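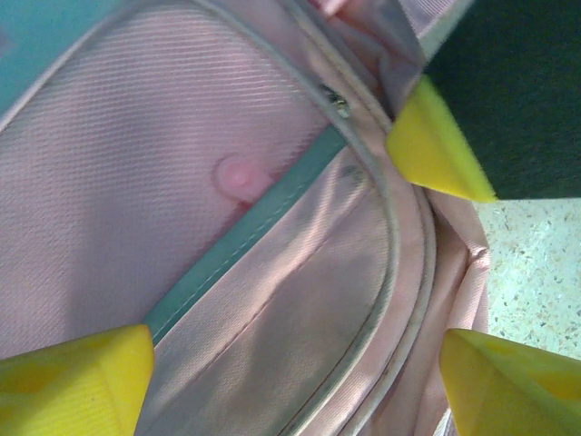 28/01/2022 -- comp bench, Whitlock job

Shot 164 again. Creature still looks pasted on in the snow. Spent the morning blaming the grade, wrong, it's the contact shadow. Shadow pass was rendered against the old ground mesh so it floats a hair above the footprints. Tsion spotted it by toggling the ground on and off for a minute. Should have done that Wednesday.

Re-exported ground from the May survey scan, sent to farm. 503 frames, ETA after lunch. Came back with the first 352 fine and the rest black. Farm node ran out of disk, cache folder full of old Doltomton fluid sims. Asked Costel before deleting -- he says keep the last version only, bin the others. Done. Requeued from 353. 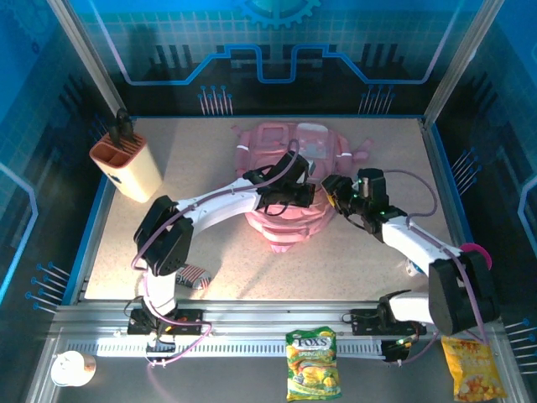 Breath vapor: still too thick. Turned density down by half, then half again, now it reads on the dark trees but vanishes against the sky. Amanuel wants it keyed off the background luma, I think that will flicker. Try it on a low res version first and dont show the client.

Motion blur on the tail is from the old shutter setting. Everything else is 180 degrees. Fix in the tail pass only, no need to rerender the body.

Edges: light wrap was doing too much work, knocked it back. Fur edge much better without it. Grain goes on LAST, someone (me) had it under the wrap so the fringe was clean and everything else wasnt.

Pantelis dropped off the new plates from Larkero. Lens grids are in the same folder this time. Slates on the B camera say take 4 twice, so check timecode before conforming.

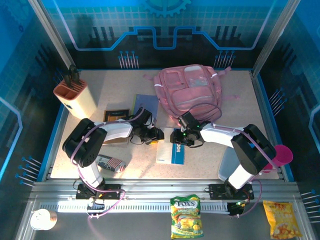
Do the old mattes still line up with the new plates? Only on the locked-off shots -- anything with a camera move needs a fresh track and new roto.

Henok is taking the two handheld ones. I'll start on the crane move Monday, tracking markers are mostly burried in snow so it'll be hand placed points.

Left to do
- check requeued frames on 164
- vapor test, low res
- tail blur
- ask Kallell for the HDRI from the ridge, we only got the valley one
- clear cache folder again before the weekend renders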